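Two-arm kitchen bench: gripper keeps nudging the cup

dbelkadi
Month three of the garage build. Two arms, one bench, one marriage under strain. The wrist camera on the left arm works, and I've logged 164 runs of "approach the red cup with the utensils in it." It gets lined up nicely, then drifts low at the last moment.

I run it with the garage lights mostly off — my wife calls it the haunted restaurant.
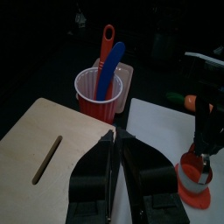
The other arm runs the same code and grips small cups just fine, so I'm blaming calibration. Before I redo the whole thing, any ideas?

nasero_fan
Turn on a light.

HoracioS
Second the light. But check your wrist mount too. Mine was printed at the Travstead makerspace and sagged in May when the place got warm. I recalibrated four times before I touched the screws.

dbelkadi
Screws are tight. I am less sure about me.

wongsuwan77
Disagree with both of you. 164 runs is nothing. Get to 1000 and it'll learn the dark.

HoracioS
I got to 1002 on a crooked mount. It learned crooked.

wongsuwan77
Sounds like a you problem.

nasero_fan
Did anyone turn on a light

dbelkadi
Desk lamp on, mount shimmed with a bit of cereal box. Changed both at once, so I've learned nothing, but the last six runs were good. Will post the calibration numbers tonight.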